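Rolling pin handle has gone rough and slightly furry - oil it, sand it or bin it?
Baking and kitchen kit > Care and cleaning
Posted by Faustine Rey, 8th October

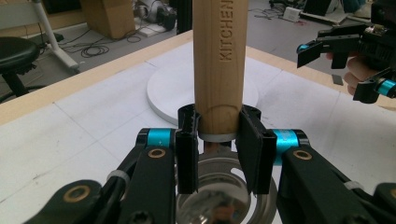

I inherited a pale wooden rolling pin with my current flat, along with a shower that whistles and a drawer of takeaway menus. It has KITCHEN engraved down the wood, in case I was tempted to take it into the bathroom. I've grown fond of it. It does pastry most weekends and it has done one very small walnut.

Since May the surface has gone from smooth to something like a cat's tongue. It isn't splintering, but dough catches on it, and after washing it feels fuzzy until it has dried out. There are some darker streaks along the grain too, though I couldn't swear they weren't always there. I wash it in the sink with ordinary washing-up liquid. It has been through the dishwasher twice, both times by a guest who was being helpful.

My questions are these. Can I sand it without ruining it? What do I put on it afterwards that won't make the shortcrust taste of cricket bat? And do I need to be careful round the lettering? My mother says olive oil. My mother also keeps batteries in the fridge.

Viewed 1,205 times

Tomoyo Kamata

Don't bin it. The furriness is raised grain. Water swells the wood fibres, they stand up, and a dishwasher does in one evening what the sink would take years over.

Let it dry for a couple of days somewhere airy, away from the radiator. Then sand along the grain, never round and round, with 160 grit if you have it. Wipe it with a barely damp cloth, let it dry again and you'll find some of the fuzz has come back. That is supposed to happen. Go over it once more with something finer and a light hand, and it should stay down.

Go gently over the engraving. Wrapping the paper round a block will take the tops off the letters if you lean on it, so use your fingers there and stop early. Get the dust out of the letters with a dry toothbrush before any oil goes near them, or you'll have made a sort of paste.

For oil, use food-safe mineral oil, the stuff sold for chopping boards. I use the Bouvier one but they're all much alike. Put on a thin coat, leave it overnight, wipe off whatever hasn't gone in, and do it again the next day. It has no taste. Olive oil won't poison anyone, but it doesn't set and after a few months it smells like the back of a chip shop.

The streaks are probably just the grain. If they're black and they smell, that's another matter, but darker lines running lengthways are what wood looks like.

Jessie Swanson

Just buy a marble one. Cold, heavy, never needs oil. I've had mine for years and only dropped it on my foot the once.

Léonie Langlois

Tomoyo has it right, so I'll only add the bits I got wrong on my own.

Check what's on the rag you're using. I oiled a pin with a cloth that had last met shoe polish - very handsome finish, no use for pastry.

If you go for linseed, it has to be the food-grade sort. The tin from the decorating aisle usually has driers in it and isn't meant for anything you eat off. Even the proper one takes ages to cure, and you'll be tempted to use the pin on day three. Don't. Walnut oil works nicely as well, but think about who eats your pies, as some people are allergic.

From then on, skip the soak. Scrape the dough off with a plastic scraper, wipe with a warm damp cloth, dry it straight away, and leave it out on the side for an hour before it goes in the drawer. Mine gets oiled when it starts to look thirsty, so perhaps every couple of months, or when I remember, which is less.

I'd also hide it when you have guests.

Faustine Rey

Thank you, all. Sanded it over two evenings and it's smooth again, and the K is only slightly fainter than the rest. First coat of oil is on. Jessie, I looked at the marble ones and I value my feet.

My mother has been told about the olive oil and is taking it up with the internet.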